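Matano Merch Listings

A table of clothing and small goods sold or given away by restaurant and snack brands, usually together with a clothing label. One row is one item as it was offered to the public.

Maintained by Stefaniia Polishchuk and Danilo Aquino
Last updated 21 Oct 2024
Version 2

What is in it

The main file, items.csv, has 1,322 rows. It covers T-shirts, overshirts, hoodies, caps, socks, tote bags, aprons, and a long tail of things like key rings and picnic blankets. Food and drink are not included, even when they were sold in a special box with a shirt. In that case the shirt has a row and the food is mentioned in the notes column.

We started the table because we wanted to know how long these tie-ins stay on sale and how the prices compare with the label's normal line. News coverage tends to report the launch and then stop. Prices change, sizes run out, the page comes down, and the item is hard to find again except on resale sites.

Files

items.csv – the main table
releases.csv – one row per collaboration, joined to items.csv on release_id
labels.csv – the spelling of each brand and label name used in the other tables
CHANGES.txt – what moved between versions

All files are UTF-8 with comma separators. Text fields are quoted. An empty field means we could not find the value. A zero in the price column means the item was free, for example with a meal or through an app.

Columns in items.csv

item_id: a number, never reused
release_id: the collaboration the item belongs to
item_name: the name on the product page, in the original language
item_name_en: our English translation, if one was needed
category: top, bottom, headwear, footwear, bag, home, other
pattern: solid, stripe, check, print, logo only, mixed
price_local: price at launch, with tax if the page showed tax
currency: three-letter code
sizes: sizes at launch, separated by semicolons
first_seen: the earliest date we can support with a page or a flyer
last_seen: the last date the item could be ordered
notes: free text

On the pattern column

This is the column people write to us about most. We code the main fabric of the garment and ignore linings, labels, and trims. A solid shirt with a small embroidered burger on the chest is "logo only". A shirt with an all-over pattern of fries is "print". Plaid, gingham, and tartan all go under "check". We tried to keep them apart in version 1 and gave up, as the two of us disagreed too often and the product pages were no help.

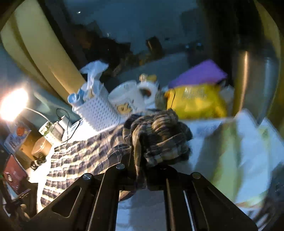 Plaid shirt in navy, brown, tan and cream. Coded as "check".

If a garment is half one pattern and half another, it is "mixed". Socks sold in packs with different designs are also "mixed", with the designs listed in notes.

How the data was collected

We read product pages, press releases, and printed flyers, and typed the values in by hand. There is no scraper. Danilo did most of the Japanese and Korean pages and Stefaniia did the rest. Each row was checked by whichever of us had not entered it. Where we could not agree, the field was left blank and the reason put in notes.

The first list of releases came from the Ebihara newsletter archive, which we went through issue by issue. After that we added releases sent in by readers, provided there was a page or a scan to back them up. A memory of having owned the shirt is welcome as a lead, but it does not get a row.

Known problems

Coverage is uneven. Large chains are easy to find and small regional ones are not. Anything sold only at the counter is probably missing unless someone kept the flyer.

The last_seen dates are weak. A page can stay up long after stock is gone, and some shops hide sold-out items the same day. Treat the gap between first_seen and last_seen as a rough guide.

Prices are not adjusted for inflation or converted. Please do not average price_local across currencies. We have seen this done, and a pair of socks at 3,000 yen does strange things to a chart.

Sizes are copied as printed. A Japanese L and an American L are not the same garment, and we have not tried to line them up.

Some label names changed over the years. Rosach and Rosach Works are treated as one label in labels.csv, but Tuvel and Tuvel Kids are kept as two, which is how they present themselves.

Changes in version 2

Merged the three check categories into one
Split "accessories" into headwear, bag, and other
Removed duplicate rows where the same item was listed in more than one color – colors now go in notes
Fixed currency codes on the rows added in September

Using the data

You can copy, change, and share the tables as long as you credit both maintainers and say which version you used. Brand and product names belong to their owners. We have no connection with any of the companies listed, and we can't help with orders, returns, or telling whether a shirt bought second-hand is real.

Corrections

Open an issue with the item_id, the field that is wrong, and a link or scan. Please send one issue per release, even if several items are affected. We go through them in batches, so a reply may take a while. Scans of old flyers are especially useful, including ones for items we already list.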